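Reverberación y ruido de fondo en el comedor del centro
Proyecto de segundo curso, Acústica aplicada a interiores
Autora: Fathima Munasinghe

1. Planteamiento

El comedor del centro es una sala rectangular con suelo de terrazo, techo liso y ventanas en uno de los lados largos. A la hora de comer cuesta seguir una conversación con la persona de enfrente. El trabajo mide el tiempo de reverberación de la sala vacía, compara ese valor con lo que perciben los usuarios y propone un tratamiento con un coste razonable.

El volumen de la sala, descontando los pilares, es de 1366 metros cúbicos.

2. Método

Las medidas se hicieron un sábado por la mañana, con la cocina parada y la ventilación apagada. Se usó el método del globo: se revienta un globo en una esquina y se graba la caída del sonido en varios puntos. Como el margen sobre el ruido de fondo no permitía medir la caída completa, se tomó el tramo de 30 decibelios y se extrapoló. El cálculo se hizo con Nendar, el programa que usamos en clase.

Además se repartió un cuestionario breve a 40 personas que comen allí a diario. Las preguntas trataban del esfuerzo para entender al compañero de mesa, del cansancio después de comer y del lugar donde prefieren sentarse.
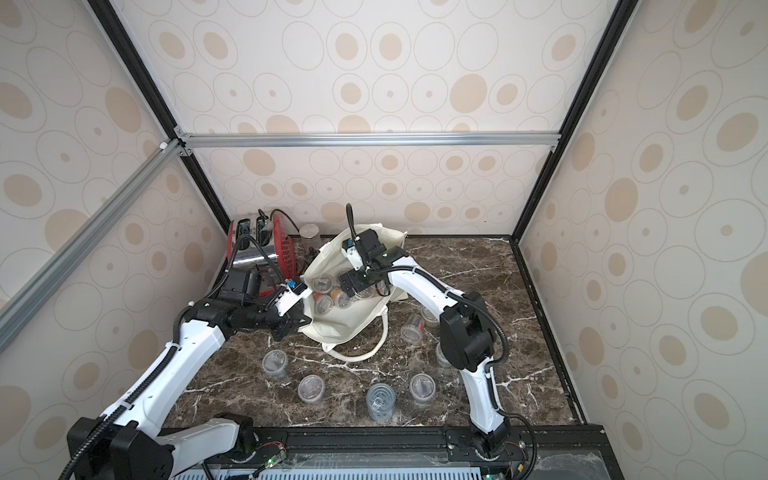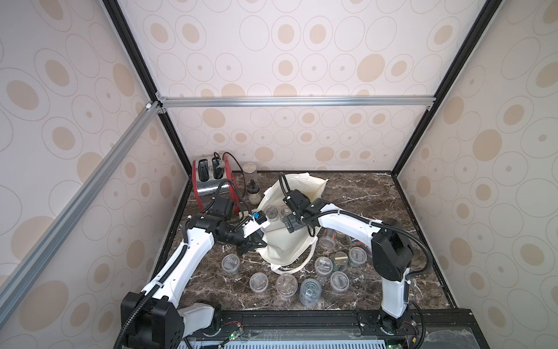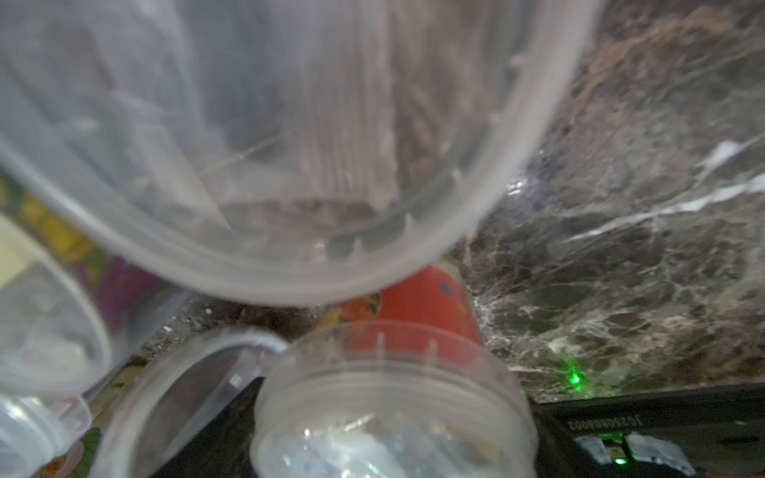

3. Resultados y propuesta

El tiempo de reverberación medio fue de 2 segundos, demasiado para un espacio donde la gente habla. La mayoría de los encuestados evita las mesas centrales y prefiere las que están junto a las cortinas. Para la propuesta se pidió información a dos proveedores, Hägglund y Cotelico, y se descartó el techo suspendido por la altura de las luminarias. Queda la opción de paneles de pared. Un papel pintado como el de óvalos y anillos beige de las dos primeras fotos cambia el aspecto de una pared, pero pegado sobre una superficie rígida apenas absorbe sonido, así que el dibujo tendría que ir impreso en una tela porosa con lana mineral detrás. La encimera oscura veteada que se ve en ellas plantea la misma dificultad que nuestro terrazo: una superficie dura y lisa devuelve casi todo lo que le llega.

4. Limitaciones

No se midió con la sala ocupada. Las personas absorben bastante sonido y el valor real durante la comida será menor. Tampoco se separó el ruido de las bandejas del ruido de las voces, que según el cuestionario molestan de forma parecida. Falta el presupuesto del montaje, pedido a Mullero en mayo y todavía sin respuesta.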